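4.3 Fitting the Tabletop to the Huder Bench Frame

Before you start, check that the frame has been leveled as described in 4.2. The top will not seat correctly on a twisted frame.

You will need the 3 mm hex key, the Tamuno sealing strip, a soft cloth and a second person.

1. Loosen the front rail screws by one full turn. Do not remove them.
2. Peel the backing from the sealing strip and press the strip onto the inner lip of the frame. Start at a rear corner and cut the strip flush where the ends meet.
3. Lift the top by its long edges and lower the rear edge onto the lip first.
4. Lower the front edge. Keep fingers clear of the front rail.
5. Slide the top toward the rear until it stops, then tighten the front rail screws to 6 Nm, working from the center outward.
6. Wipe the surface with the cloth. Leave the sealing strip to set for 3 hours before loading the bench.

CAUTION: The marble-pattern top (part 177) scratches if dragged. Lift it clear when repositioning.

Note: Plain and marble-pattern tops share the same fixing points. The gray top sold under part 222 is thicker and needs the long rail screws — see the Prildale supplement. 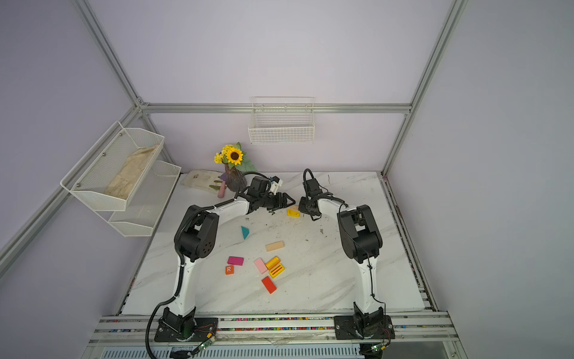

Fig. 6. White marble-pattern top with silver aluminum rails.

If the top rocks after step 5, loosen the rail screws and check the strip for folds. A folded strip cannot be reused. Order a replacement from the Zullolthorpe parts desk, attention Kelechi Nwachukwu, and quote the frame number stamped under the left rear foot.

Continue with 4.4, Fitting the Side Panels.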